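Plastic cups at the community hall kitchen – keep or replace with glass?
Cullstead Community Board > Home and Kitchen

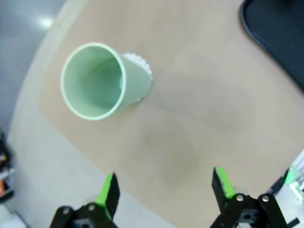 One of the green ones.

dromo_valley
Posted 7:40 pm

Hello all. I help with the kitchen at our hall in Cullstead and we have 68 plastic cups, most of them older than my membership. Some people want to sell them for nothing and buy glass tumblers. The quote from the shop in Plivville is 351 dollars with delivery. I am for the glass, because the plastic keeps the taste of cordial, even after two washes. But I would like to hear from other halls before September, when we must decide.

Sorry if my English is strange in places.

teatowel16
Posted 8:05 pm

Your English is fine. Keep the plastic. We changed to glass and in the first winter we broke more than 16. Then you have a kitchen floor full of splinters and children in socks.

Valdebenito
Posted 8:22 pm

I do not agree with teatowel16. It depends on which glass. Toughened tumblers survive a lot, ours have been dropped on lino many times. For the taste, did you try bicarbonate of soda? One spoon in each cup, warm water, leave overnight. It worked for ours, but not for the ones which had held coffee.

dromo_valley
Posted 8:31 pm

I tried vinegar only. Then the cups tasted of vinegar and cordial.

lemon_myrtle
Posted 9:10 pm

Vinegar needs a long rinse. Also check if they go in the top rack or the bottom. Ours went cloudy from the bottom rack and the rims went a bit out of shape, so they don't stack any more.

teatowel16
Posted 9:14 pm

351 is a lot of money for tumblers. You can get them at the op shop for almost nothing if you don't mind that they don't match.

Valdebenito
Posted 9:26 pm

Mixed glasses don't stack, and somebody has to wash and store them. I would pay for the same size. Half glass for the adults, and keep the best plastic for the children's mornings. Then the bill is smaller also.

dromo_valley
Posted 9:48 pm

Half and half I did not consider. The cupboard has only 2 shelves, so one for each kind would be practical. I will try the bicarbonate this week and sort out the cups that still smell – maybe the number is lower than I think.

teatowel16
Posted 9:55 pm

I still say plastic. But put the glass on the lower shelf.

lemon_myrtle
Posted 10:02 pm

Lower shelf is where the toddlers reach. Upper for glass, please.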